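Notizen für den Vortrag - Arbeitsflächen aus Metall, Werkstattabend in Dutden

**Einstieg**

Guten Abend sagen, Wasser bereitstellen, langsam sprechen. Ich rede heute über eine Sache, die man jeden Tag berührt und selten anschaut: die Oberfläche von dem Tisch. Im Projekt Clondik haben wir viel Zeit mit dieser Frage verbracht.

**Warum gebürstet?**

- Poliertes Metall zeigt jeden Finger. Gebürstetes verzeiht mehr.
- Der Schliff hat eine Richtung. Immer mit dem Schliff wischen, nie quer und nie im Kreis.
- Feine Kratzer in Schliffrichtung fallen kaum auf. Ein Kratzer quer bleibt sichtbar - hier kurz Pause machen.

Jetzt das Bild zeigen und den Leuten Zeit geben. Auf die Fläche hinweisen: flach, aus gebürstetem Metall, hell gegen die dunkelgrauen Greiferfinger.

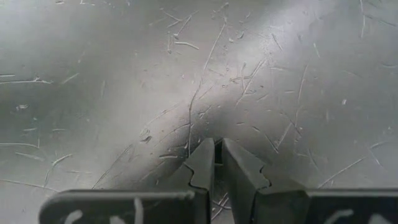 ## Pflege

Zuerst trocken abwischen, damit kein Staub reibt. Danach lauwarmes Wasser mit wenig Spülmittel, ein weiches Tuch, und am Ende gut trocknen. Keine Stahlwolle! Bei Eren hat man das einmal probiert, die Platte musste neu geschliffen werden.

Unsere Platte aus Arkden misst 200 mal 100 Zentimeter. Das Reinigen dauert 20 Minuten, wenn man vorher alles wegräumt.

**Fragen**

Wahrscheinlich kommt die Frage nach Öl. Antwort: sehr wenig, mit dem Tuch, und nicht dort, wo man mit Papier arbeitet. Muster zum Anfassen herumgeben und am Schluss wieder einsammeln.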